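The Bottom of the Box

For three years I share a workroom in Salem with two other people, and we have one opinion that divides us. Domnica Costache believes that every tool must have its own hook. Hala Berrada believes in drawers. I believe in one large bin with a flat floor and tall sides, and I would like to defend it, because people speak about it as if it were laziness.

When I was an apprentice, my teacher Myrto Raptis had a wall with painted outlines for each tool. It was beautiful. It was also the reason why we walked across the room so many times in a morning. Later I read in a catalog from Ikwood that a good wall system costs 4000 dollars. For this money I can buy a lot of bins.

My argument is simple. The things which we use every day do not need an address. They need to be in a place where the eye finds them quickly. A tape measure is yellow for a good reason, I think, and against a gray floor it is found in one look. The same is true for a red-orange disc with a rough face. In a drawer with forty-three other objects, both of them disappear. 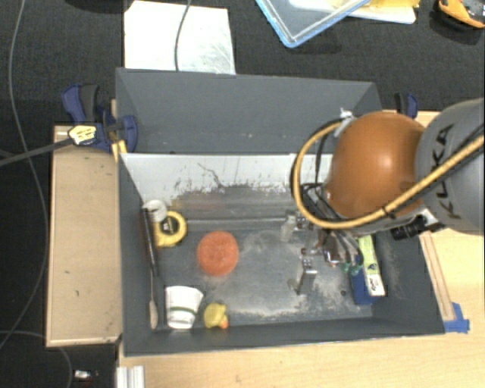
What the scratches say

Visitors often ask why we do not repaint our bins. I am against it. A white wall with black marks all over it, and more of them toward the bottom, tells me that the container is in service. A clean bin makes me a little suspicious, like a kitchen where the pans are shining and the refrigerator has only mustard.

Of course there is a limit. Domnica says that my system works only while the bin is almost empty, and she is right about this. When small things lie over other small things, you begin to dig, and digging is worse than walking. So I have one rule: if I must move an object to see another object, something has to leave the bin the same evening. I do not always respect it. In May I lost a good pencil for two weeks, and Hala was very polite about it.

I still would not change to the hooks.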